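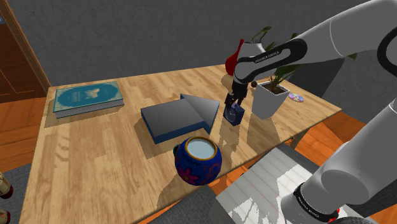 What is an election deposit? An election deposit is a sum of money that a candidate hands over when standing for office, and gets back if enough people vote for them.

Reference > Politics > Elections > Election deposit

Election deposit

An election deposit is money lodged with the officer in charge of an election by, or on behalf of, a person who wishes to be a candidate. It is held until the votes have been counted. A candidate who reaches a set share of the vote has the money returned, and one who falls short is said to have "lost" the deposit, a phrase that has long since wandered out of the election office and into ordinary talk about any poor showing at the polls.

Deposits are found at many levels of government, from national parliaments down to quite small town councils. They differ a good deal in size, in the share of the vote needed to save them, and in where the money goes once it has been lost. Some places have never had them at all, and ask for a list of supporters' signatures instead. Others ask for both.

Purpose

The usual argument for a deposit is that it asks a would-be candidate to stop and think. Printing ballot papers, checking nominations and delivering leaflets all cost the public something, and where candidates are given free postage or time on the radio the bill can be a large one. A modest payment, so the argument goes, discourages people who want the free postage and have no great interest in the seat.

A second argument has to do with the ballot paper itself. A very long list of names is tiresome to read and slow to count, and voters who find it confusing may mark it wrongly. Supporters of the deposit feel that a shorter paper is a kindness to everybody, including the people doing the counting late into the night.

How it works

The money is generally due at the same time as the nomination papers, and a nomination that arrives without it is treated as incomplete. Older rules tended to insist on cash or a banker's draft. Many have since been loosened to allow a bank transfer, though it is still common for the officer to want cleared funds before the deadline, and a good many hopeful candidates have come unstuck over exactly that point.

The deposit need not come from the candidate's own pocket. Parties often pay for everyone they put forward, and independents sometimes pass the hat round among friends – in which case the gifts may have to be declared as donations, depending on local law. A deposit that is returned goes back to whoever paid it. Most systems do not count it towards the campaign spending limit, as the candidate has not bought anything with it.

Where a candidate withdraws in good time, the money is normally given back in full. The same is true, as a rule, if the candidate dies before the poll, when it is paid to the estate.

Example: Sallau and its neighbours

The town of Sallau is a useful case, having changed its mind on the subject more than once. For many years its council asked every candidate for a deposit of 300, in the local currency, and returned it to those who won at least one vote in 14. After complaints that this weighed heavily on independents, the sum was brought down to 80, and candidates were asked to gather 40 signatures from voters in their own ward as well. The signatures proved less popular than the old deposit with some of the smaller parties, who had the money but were short of willing doorsteps.

Neighbouring Nilter kept a deposit and no signatures, while Clillano did away with deposits altogether and relies on signatures alone. Lost deposits in Nilter are paid into the general fund of the council. In Sallau they go towards the cost of the election.

Criticism

The plainest objection is that a fixed sum means very little to a wealthy candidate and a great deal to a poor one, so that it measures the depth of a purse and tells us next to nothing about how serious a person is. Critics add that small parties standing in every ward must find the whole amount at once, and may see most of it disappear.

Several other arrangements have been suggested over the years. The Gebretsadik proposal, put before the council in Sallau and later set aside, would have tied the deposit to the income of the candidate. Its opponents thought the paperwork would be dreadful, and that it would mean officers looking into private finances in the busiest week of their year. A gentler idea, tried in a few places, is to return part of the deposit to anyone who has filed a proper account of their spending, however few votes they received.

Related terms

Nomination paper: the form on which a candidate is put forward, usually signed by a proposer and a seconder.

Spending limit: the most that a candidate may lawfully spend on a campaign during the period set by law.

Returning officer: the official who runs the election, receives the deposits and declares the result.

Contact the editors | Page last revised 23 July 2026 | Back to top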